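FOR RELEASE IN OCTOBER

Welthorpe Shared Workshop Gets a Brick-Building Robot Arm

Hi everyone, Chia-hao Kuo here. I've spent 26 evenings on the concrete floor at the Welthorpe workshop and I've got news – the arm builds with toy bricks now, and we're giving the plans away!

We call it Larkach. It's a home-built arm with a two-finger gripper and a little camera at the wrist, so it gets a close look at whatever it's grabbing. I started it in my garage, ran out of room (and patience from my family), and moved it over to the workshop, where four of us finished it together. The controller code is called Nasr and the motor board is the Wuteck, our own design. All the parts came to $2,580, and yes, I kept every receipt.

Fingers were the hard part. We went through 10 pairs before I liked the grip. The ones on there now are black and tapered, and they squeeze a brick by its narrow sides so the studs stay clear. I could talk about fingers all night, so come by and ask me.

The plans, the parts list and my messy build notes are free to anyone who wants them. If you build one, please send me pictures! Wrist camera view, with a green brick in the grip and two small blue ones on the floor:

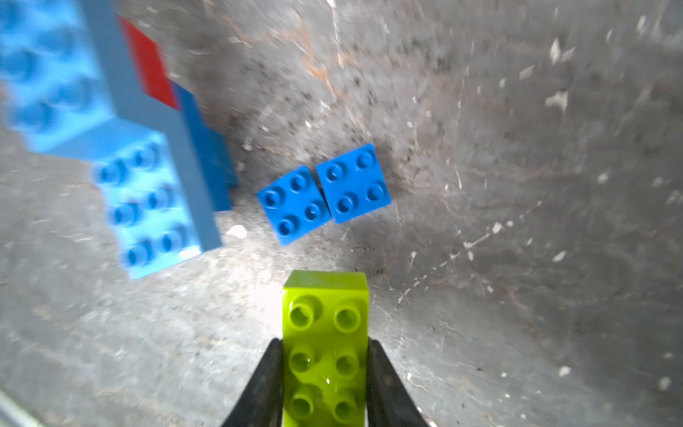 Visits and Press

The workshop door opens at 4 p.m. Ask for Chia-hao at the front bench, and wear shoes you don't mind getting dusty.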